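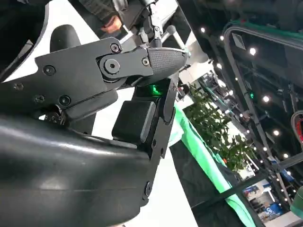

Knurled finger pad, black on black.

The second issue of Pekholm came in the mail, all 367 pages of it. It's a design magazine out of Mallthorpe, edited by Frauke Hamann, and it's printed on two paper stocks. The first half is uncoated and takes the color well. The glossy half picks up fingerprints.

The best piece is Malte Hagedorn on hand-painted shop signs. He prints six of his own rejected sketches next to the one the client picked, with notes on the spacing.
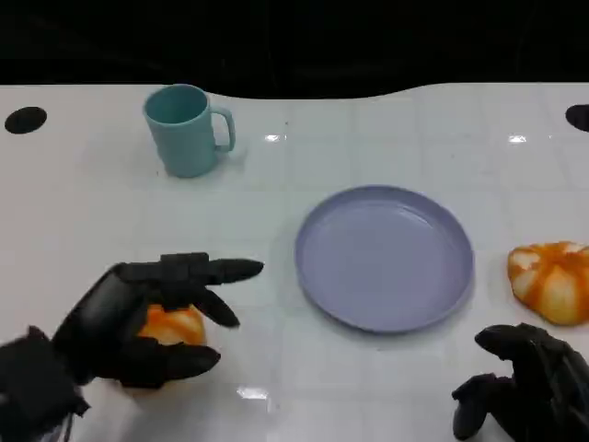

White tabletop, faint gray grid.

I got less out of the interview with Leonie Stüber. She redrew the Krawczyk typeface last March and I wanted to hear about the italics, but most of it is about her studio move. 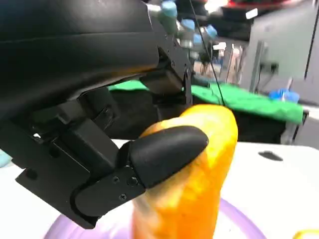
Orange, with some yellow in it.

The cover is a plain green and the spine has already creased. I've ordered the first issue too.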